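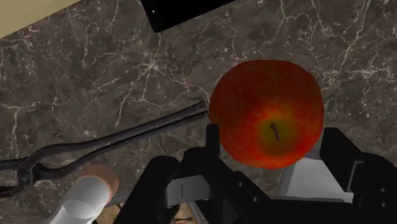

Surkon 苹果笔记 说明

最后改动:2022年3月2日,星期三

先说怎么用,急的人看完这一段就可以走了。把整个压缩包解开,里面有个 records.csv,用什么表格软件打开都行,编码是 UTF-8,逗号分隔,第一行是列名。要是你用的是比较老的表格软件,双击打开后备注那一列变成一堆问号和方块,请走“导入”菜单,手动选编码。这个问题我被问过太多回了,所以放在最前面。

剩下的是给有耐心的人看的。我话多,请包涵。

一、到底是个什么东西

简单讲,就是我自己吃苹果记下来的一本账。每吃一个苹果(或者每拿一个苹果去煮、去烤、去做酱),我就在本子上记一行,后来本子记烂了,改成表格,再后来有几位网友问我要,我就整理了一下放出来。目前一共605行,19列,牵涉到18个品种。

Surkon 是我给这个小项目起的名字,没有什么意思,当时新建文件夹随手敲的,后来懒得改,再后来连备份硬盘上都是这个名字,就更改不动了。

我不是学园艺的,也没有果园,阳台上那棵嫁接苗至今没结过果(开过一次花,风一吹全没了,我伤心了好几天)。所以请把它当成一个爱吃苹果的人的流水账来看。里面有重量、价格这类称得出来、抄得下来的东西,也有甜不甜、香不香这类完全凭我一张嘴的东西,两种混在同一张表里,用的时候心里要有数。

二、为什么会开始记

起因特别小。有一年秋天我在 Dorlow 的早市上买到一袋苹果,摊子上没写品种,咬下去有一股很浓的梨味,肉很细,酸味来得晚,咽下去之后嘴里还有一点点像茶的涩。我高兴坏了,第二个星期再去,摊子不在了。问旁边卖葱的,说那家不固定来。我当时连它皮什么颜色都说不清楚,只记得好吃,你说气不气人!

从那之后我就随身带个小本子。最早那批记录特别潦草,“好吃”“一般”“面了”,这种我都没有收进来,收了也没用。现在表里的每一行至少有日期、来源、用途和总分,别的列可以空。

那袋梨味苹果我后来再也没碰到过。备注里凡是写了“像那个”的,都是指它,搜这三个字可以看到我一次次以为找到了,然后又觉得不对。

三、文件

records.csv 是主表,一行一个苹果。

varieties.csv 是品种表,一行一个品种,写了我用的叫法、我见过的其他叫法,还有我自己对它的几句评价。评价写得比较主观,有几句还挺刻薄,介意的话请跳过。

storage.csv 是存放方式的对照表,主表里 storage 那一列只写代号,代号是什么意思到这里查。

recipes.txt 本来不打算放,是几位朋友非要的,里面是我做苹果酱、烤苹果和苹果干的做法,没有格式,就是我平时给自己看的备忘,错别字也没改。

changes.txt 是改动记录,想到就写,忘了就没写。

没有照片文件夹。有人来信问过,我不放照片,文件太大,我的小空间装不下。

四、主表的列

按表里从左到右的顺序来。

id:流水号,从头往下编。中间有跳号,那是我删掉的重复行,没有补回去,请不要拿最大的号当总行数。

date:吃或者用掉的日期,不是买的日期。买的日期要自己拿它减去 days_kept。我知道这样设计很别扭,刚开始没想那么多,现在全表都这样了,改一次很容易改错。

place:来源。主要是下面讲的几个地方,还有少量“别人给的”。

variety:品种,跟 varieties.csv 对得上。

variety_sure:我对品种有多大把握,分“确定”“大概”“瞎猜”三档。瞎猜的请不要拿去做品种比较,拜托了。

price:价格,照标签或者照摊主的话抄的,没有做任何换算。别人给的就空着。

unit:价格的单位,有按斤的,有按个的,有按袋的,还有按“一堆”的。按堆卖的我没办法,只能在备注里写那一堆大概多大。

weight_g:整个苹果的重量,克。用家里的厨房秤,带柄称。

core_g:削下来不吃的部分的重量,克。包含核、柄、蒂窝那一圈,削了皮的话皮也在里面,是否削皮写在备注里。

firm:手捏的硬度,0到5。

crisp:咬下去的脆度,0到5。硬和脆是两回事,有的苹果硬得像木头却不脆,有的捏着发软,一咬还挺响。

sweet:甜,0到5。

sour:酸,0到5。

aroma:香气,0到5。这一项最不稳定,我感冒的时候一律留空。

score:总分,满分20。它跟前面几项没有公式关系,是我吃完之后凭感觉给的,请千万不要去反推权重,有位网友推了一个晚上,推出来香气是负的。

storage:存放代号。

days_kept:在我手里放了多少天。到手之前放了多久我无从知道。

use:用途,生吃、烤、煮、酱、干、派、其他。

note:备注。最长的一列,也是我自己最喜欢的一列。

五、来源的几个地方

Dorlow 早市。就是丢了梨味苹果的那个地方。周末才有,摊子来来去去,品种最杂,标签最不靠谱。同样一种苹果,这家叫一个名字,隔壁叫另一个名字,问摊主,摊主说都一样。表里“瞎猜”的那些,绝大部分出自这里。可是好吃的也常常出自这里,所以我还是每次都去,哪怕下雨。

Montes 水果店。在我家楼下拐角,货稳定,分得清楚,标签上品种、等级都写。价格比早市高一截。如果你想做比较正经一点的分析,把 place 筛成 Montes,再把 variety_sure 筛成“确定”,这一小块是全表质量最好的。

Preltlow。那是个小村子,我每年秋天去住几天,村口有人把自家树上摘的放在筐里卖,旁边搁个铁盒子,自己往里投钱。那里的苹果个头不齐,疤也多,但是香!我总分给得最高的几行里,Preltlow 占了不少。也请注意,我去那里的时候都是在休假,心情很好,走了一上午山路,肚子又饿,这种时候吃什么都香。我没有办法把心情这个因素扣掉,只能老实交代。

别人给的。同事、邻居、亲戚。这部分品种基本不清楚,days_kept 也只能从到我手上那天算起。

六、打分是怎么打的

我尽量在同样的条件下吃:下午,不饿也不撑,吃之前喝口白水,切成瓣,第一瓣什么都不想,第二瓣开始打分。做不到的时候(比如在路上啃的)会在备注里写“路上”。

苹果从冰箱拿出来之后我会先放一阵子再吃,冰的苹果甜味和香气都会闷住,尤其是香气。早期的记录没有这个习惯,所以早期那些冷藏苹果的 aroma 普遍偏低,你画图的时候会看到一个很明显的台阶。那个台阶是我的问题,跟苹果没关系。

0到5这几项,我的标准如下,写出来主要是提醒我自己。

甜的3,是我觉得一个普通的、超市里随便拿的甜苹果该有的甜度。5很少给,给出去的都是甜到有点腻的。所以5在这里不等于好,只等于很甜。

酸的3,是会让我眯一下眼睛但还愿意接着吃的程度。5是没有办法生吃,只能拿去煮。

脆的0是面的,一抿就散。我个人极其不喜欢面苹果,但我知道有人就爱这一口,我外婆那一辈牙口不好的人专门挑面的买。所以 score 低的那些面苹果,你要是喜欢面的,可以自动给它加几分。

硬度用手捏,捏的是腰上最鼓的地方。捏的时候轻一点,捏重了那个位置第二天就会发褐,我早期毁了不少好苹果。

香气的打法是切开之后凑近闻,再嚼的时候从鼻子里呼一口气。这个办法是跟喝茶的朋友学的,对苹果也好使。

七、怎么挑苹果(顺手写的,跟数据关系不大)

好多人写信不问数据,就问怎么挑。我把想法写在这里,以后就不一封一封回了。

颜色我只当参考。红得透不透,主要看品种和晒太阳的多少,有些品种熟透了也红不到哪里去。我更愿意看底色,就是红晕下面透出来的那一层,底色发绿的往往偏酸、偏硬,底色转黄的一般甜一些,香气也出来了。黄得太厉害、摸着发油的,要当心已经面了。

蒂窝要看一看。那个小坑里最容易藏东西,灰、虫眼、裂纹都爱待在那儿。柄还在的我会优先拿,柄掉了的那个口子容易从里面坏起。柄的颜色我以前以为有讲究,翻了自己的记录,看不出什么名堂,不再信了。

掂分量。同样大小挑沉的,这条老话我觉得是对的,轻飘飘的十有八九放久了。

皮上有点麻点、锈斑,我不在意,Preltlow 那些苹果就没几个光溜的。在意的是软塌下去的坑,那种下面一定是褐的,而且比你以为的大一圈。

闻一闻。隔着皮就能闻到香的,当天吃最好,别放。

敲一敲听声音,这个我学不会,敲了这么多,听着全一样。

八、存放

storage.csv 里的代号一共五种,写得详细一点。

A 是厨房台面,常温,不套袋。放着好看,也方便拿,缺点是坏得快。夏天尤其快,香气倒是最足的。

B 是冰箱冷藏,套塑料袋,袋口松松地折一下。我的默认方式。

C 是冰箱冷藏,不套袋。早期懒,直接扔进去,放久了皮会皱,像老人的手背。后来基本不用了。

D 是阳台纸箱,一个一个用报纸包起来,只在冷天用。这是我妈的办法,特别占地方,但是效果真好!有一批从秋天放到过完年,拿出来还是脆的。包的时候要把有伤的挑出来先吃,一个烂了会带着旁边的一起烂。

E 是 Preltlow 的地窖,借住那家人的,我只存过一小批,行数太少,看看就好。

再啰嗦一句,苹果不要跟土豆、香蕉、猕猴桃放在一起,除非你就是想让猕猴桃快点软。叶子菜也会黄得很快。我有一年把一整把香菜跟苹果塞在同一个抽屉里,过了两天去看,只好全扔了。

九、拿它做过什么

讲讲我自己从表里看出来的东西,图一乐,别当结论。

价格和总分几乎没有关系。这一点我挺高兴的,说明我这些年没有白白往早市跑。贵的苹果大小整齐,样子端正,分数也稳,很少踩雷,但也很少让我惊喜。便宜的忽上忽下。

个头大的不一定好。很大的那些,我给的脆度偏低,肉也粗一点。我现在买都挑中等的,一个人吃一个刚好,不用剩半个在那里发黄。

不能吃的部分所占的比例,小苹果吃亏。拿来做酱的话,削小苹果削到手酸,最后锅里没多少。做酱请买大的,哪怕样子丑。

酸度高的,烤出来分数反而高。生吃甜口的苹果,拿去烤就很没劲,一股白糖味,肉也容易塌成泥。我现在烤苹果专门挑生吃酸得皱眉的那种,核挖掉,塞一小块黄油、一点红糖、几粒葡萄干,皮上划一圈,烤到皮裂开。家里那味道,邻居都来敲过门。

放得久的苹果,甜分会略微往上走,脆度往下掉,掉到一定程度我就不爱了。什么时候掉,跟品种关系很大,varieties.csv 里我写了“耐放”“不耐放”“当天吃掉”。

九月份的记录要小心看。那个时候早熟的和刚上市的混在一起卖,去年的冷库货也还没卖完,同一个品种,同一个星期,能吃出两种完全不一样的东西来。我在备注里尽量写了是新果还是旧果,但那是摊主说的,摊主说的嘛……

十、已知的毛病

品种名不统一。我尽量合并了,还是有漏的。有两个品种我怀疑其实是同一个,在不同地方叫不同的名字,但没有把握,就先分开放着。

我的口味会变。头一年我特别爱甜的,后来越来越爱酸的,同样一个苹果,早年给的分跟现在给的分不能直接比。我试过把早期的重新打一遍,当然没法打,苹果早吃掉了。

厨房秤换过一次。旧的那台按键坏了,显示一闪一闪的,有几行重量看着很怪,我拿不准,备注里写了“秤?”。请把这几行的重量去掉再算平均。

冬天的行多,夏天的行少。夏天我去吃桃子了,没有办法。

有些备注里夹了跟苹果无关的事,比如“今天停电”“楼上又在装修”。我想过要不要删,最后留着了,翻到的时候能想起那天是怎么回事。含有别人隐私的我都删掉了,如果你还看到有,请告诉我。

空值就是空的,没有用0或者 -1 代替。早先发过的一个版本里我用0填了空,那个版本作废,还留着的请删掉,不然你会以为我吃了一大堆完全不甜也完全不酸的苹果。

十一、不适合拿来做什么

不要拿来推算市场价格。我就去那么几个地方,买得又少,赶上收摊还会还价。

不要拿来判断哪个品种有营养。我没有测过糖度,也没有测过任何成分,糖度计看过价钱之后又放回去了(以后也许会买,先别催)。

不要当成健康建议。有人问我血糖高能不能吃表里甜度是2的苹果,我不懂,我嘴里的2跟化验单上的数字完全是两码事,请问医生。

拿来上课、做练习倒是很合适。列不多,有数字有文字,有空值有脏数据,该踩的坑基本都有。有位教统计的网友拿它给学生做清洗练习,学生抱怨说备注那一列太碎嘴。我接受这个批评,但是不改。

十二、怎么一起记

想照这个样子自己记一份的,非常欢迎!把主表清空,留着第一行就能用。我的几点经验写在下面。

吃之前先称,吃完了就称不了。听起来是废话,我忘了无数次。

当场记。隔一夜再写,脑子里只剩“还行”。

备注多写比喻,少写形容词。“像泡过水的黄瓜”比“口感欠佳”有用得多,过了几年再看还能想起那个味道。

别追求每天都记。我有过好几个月一行都没有,后来接着记,什么也不耽误。

列不要随便加。我中间加过“皮的厚薄”“汁水”“吃完粘不粘手”,坚持了没多久就忘了填,最后都删了。汁水那一列我现在有点后悔删掉,要是你从头开始,可以考虑带上它。

如果你想把自己的记录合进来,目前我不收。我一张嘴打的分已经够乱了,再加一张嘴进来,就没法看了。你自己放出来,写信告诉我地址,我会在说明里加一个链接。

十三、使用许可

随便用,随便改,随便转。商用也可以,虽然我想不出谁会拿这个去赚钱。注明来自 Surkon 苹果笔记就好,版本请写上面的改动日期。recipes.txt 也一样,照着做糊了不要找我,苹果酱最后收汁那一会儿人千万别离开锅,我就刷过一晚上的锅底。

十四、常有人问的

问得最多的是我最推荐哪个品种。看 varieties.csv 里我写得最长的那一条,喜欢的我都忍不住多写。

有没有满分的?有过一个,Preltlow 村口筐里拿的,走回住处的路上就啃完了,重量、核重全是空的,品种是“瞎猜”。按道理这种记录应该剔掉,我舍不得。

要不要削皮?我不削,洗干净连皮吃,香气有一大半在皮上。做酱的时候削,削下来的皮放在纱布袋里跟着一起煮,煮完捞走,颜色会好看,也容易凝。

切开发黄怎么办?淡盐水泡一下,或者挤点柠檬。我自己是不管的,黄就黄,味道差不了多少。

表会不会接着更新?会,吃着呢。不过我更新没有规律,攒够了就放一次。下一版打算把 date 旁边补一列购买日期,再把“像那个”的几行单独标出来。

发现错误请写信,附上行的 id,光说“有一行重量不对”我是真的找不到。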